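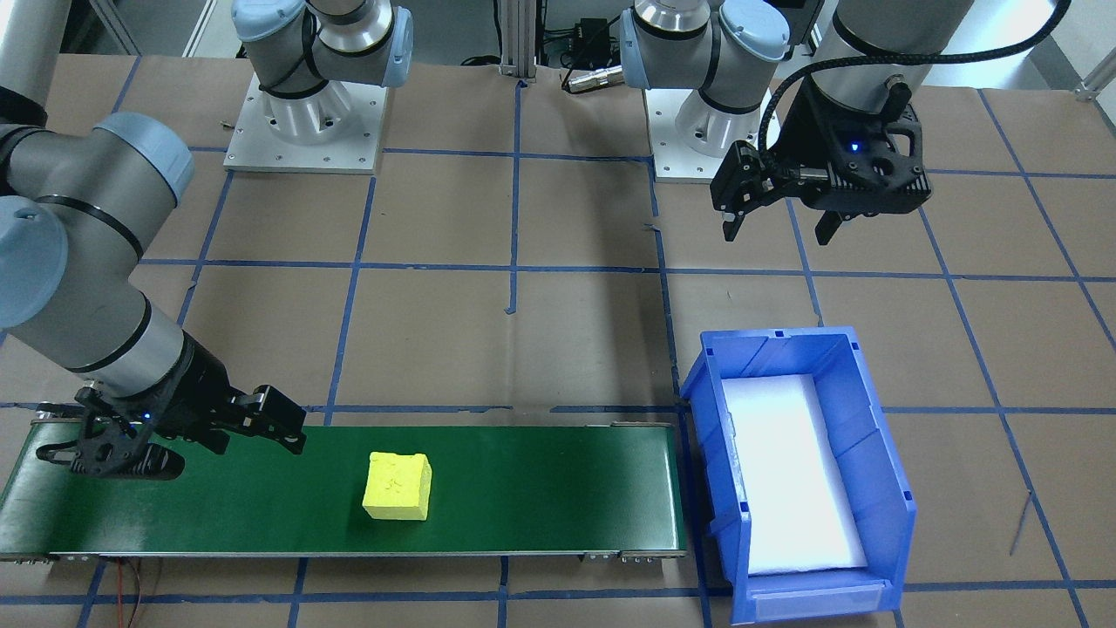

Blue tape, brown paper, two arms.

Ok quick one tonight, I have dough in the fridge and a kid who won't sleep. A few of you asked about the ginger syrup from my last post so I'm finally typing it up. No story first. Well, a short story.

Soo-ah Heo brought a jar of it to my place in September, when it was still way too hot to be drinking anything warm. She put it over ice with fizzy water and a squeeze of lime and I drank three. Then I asked for the recipe and she said "oh you just cook the ginger." Thanks Soo-ah. Very helpful.

So I have been making it badly ever since. First batch, too sweet. Second batch I forgot on the stove while I was on the phone with my sister and got something close to candy. Ate it anyway. Third batch was the one.

What goes in: 210 grams of fresh ginger, the same weight of brown sugar, 4 cups of water, one strip of lemon peel, a pinch of salt. Don't skip the salt. Scrub the ginger, don't bother peeling it, slice it thin. Thinner than you think. I used to grate it and the syrup came out cloudy and kind of gritty at the bottom of the glass.

Water and ginger in the pot, bring it up, turn it down low, lid half on. Forty minutes. Your kitchen will smell amazing. Then strain, put the liquid back, add the sugar and salt and peel and let it go another ten or so. It should coat a spoon but only just. It gets thicker in the fridge.

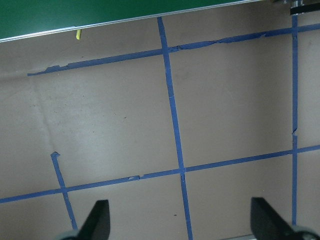
Keep the cooked slices!! Roll them in sugar, low oven, turn them once, done when they're chewy. Ha-neul Koo puts hers on top of oatmeal. I mostly stand at the counter and eat them.

For a hot drink I do two spoons of syrup in a mug, hot water, lemon. For the grown ups, a splash of dark rum. I've been using the Bolura because it was on sale and it's fine, a bit of vanilla to it, wouldn't sip it alone. Whiskey works too but then you want less lemon. Gyu-bin Seo swears by pear juice warmed up with the syrup and a cinnamon stick, no alcohol, and I have to say his is better then mine. I made it for my parents and my dad asked for it again the next morning, before coffee.

Cold version — syrup, ice, fizzy water, lime. Mint if you have it. If you're doing a pitcher for people, don't mix the fizzy water in ahead, it goes flat and sad while everyone's still taking their coats off. Put the syrup and lime in the pitcher and let them top up.

Someone in the comments (Custódio Coelho, hi) asked if you can use honey. You can. Stir it in off the heat and use a little less. It tastes more like honey than ginger though, so pick a mild one. He also asked about ground ginger and no, sorry. Different drink.

Keeps two weeks in the fridge in a clean jar. Mine never gets that far. You can freeze it in ice cube trays, one cube per mug, which has saved me on a couple of bad-cold weeks.

Oh and I tried it with beer once, half a glass of a light lager and a spoon of syrup plus lemon. Weirdly good on a hot day? My husband did not agree. More for me.

Next time I want to do the plum one, which needs 100 days in the jar, so don't hold your breath. I started it already and the lid is labeled and I am not allowed to open it. There's also a bag of quinces on the counter that I bought with no plan at all. If anybody has a quince drink that isn't jam in hot water please tell me, the comments are working agian.

Ok he's up. Going.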